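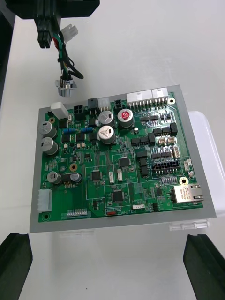

Wrist camera view, board between the open fingers.

Plug insertion misses the header on the board
Project: Kundier cell, Havard shared workshop
Status: open
Reported on Tuesday

Good morning. I am building a small cell in our shared workshop where two arms should put a wire plug into a control board. The motion scripts are my own, I call them Kundier. The table position comes from the calibration tool in the Dobos package, installed in June and not updated after.

What I expect: the gripper takes the plug, moves over the header, goes down straight and pushes until the force limit.

What happens: the first insertion after start is good. After that the plug arrives too far to the left and touches the edge of the header. The force limit stops the arm, so nothing is broken until now. The error is not the same each time, but it is always to the same side.

What I have tried:
- Restart of the controller. The first insertion is good again, then the same error comes back.
- Lower speed, down to 5 percent. No change.
- New calibration of the wrist camera. It finished without warning. No change.
- A different plug from the same bag. No change.

I also checked the wires by hand. They are a little stiff, and I can imagine that they pull the plug when the wrist turns. I have no measurement for this.
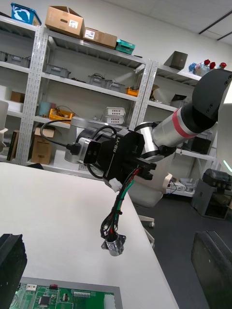
Dorottya Vass: Before you look at the wires, please check what your script uses as the board position on the second run. In the Gasley build we had the same symptom. The position was read from the camera only once, at start, and after each cycle the script added the correction again on top of the old one. Can you print the target before every move and paste it? Also tell us if the board is fixed to the table or only standing on it.

Thank you, Dorottya. The board is fixed to the metal plate, but the plate is not screwed to the table. I did not think about it because the plate is heavy. I printed the target for 3 cycles. In cycle one the correction is zero. In cycle two it is 0.8 mm to the left, and in cycle three it is 1.6 mm. So the number grows by the same step, and this looks very much like what you describe.

I then put the arm in hold and looked at the finger screws from close distance, to be sure that I do not blame the software for

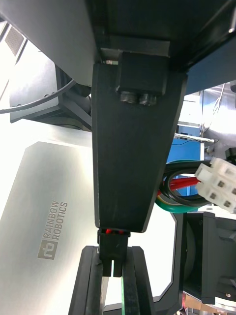 a mechanical problem. I tried every finger with the hex key and no screw would turn further. I also moved each finger softly by hand and could not feel any play. For me the mechanical side is closed for now.

In the script I found the line. The correction is stored in the config file and is not cleared at the end of the cycle. My mistake, I copied this block from an older test where it was wanted. I added a reset before the camera reading and changed the order, so that the arms move away first and the camera takes the new position after.

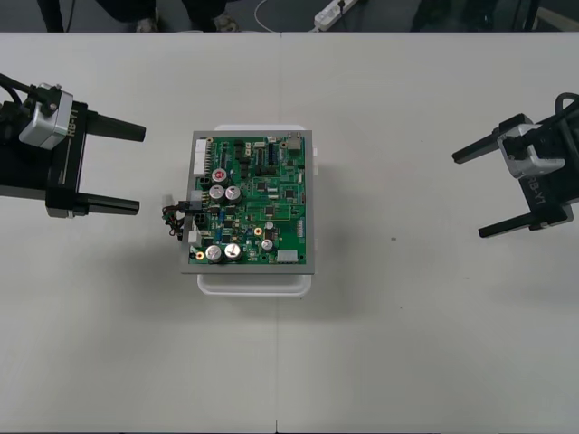
Issue 38, page 2 of 3

Result after the change: the printed correction now stays below 0.2 mm and goes to both sides. I ran the cycle without the plug first, then with it. One insertion still failed, and there I believe the plug was turned a little in the fingers, so I will open a separate issue for the grip.

Still to do:
- Two stops on the table, so the plate cannot slide.
- Write the target to the log at every cycle, not only when I ask for it.
- Long run over the night with the wires tied higher.

Dorottya, if you still have the log format from Gasley, please attach it. I would like to use the same column names. I leave this issue open until the long run is finished.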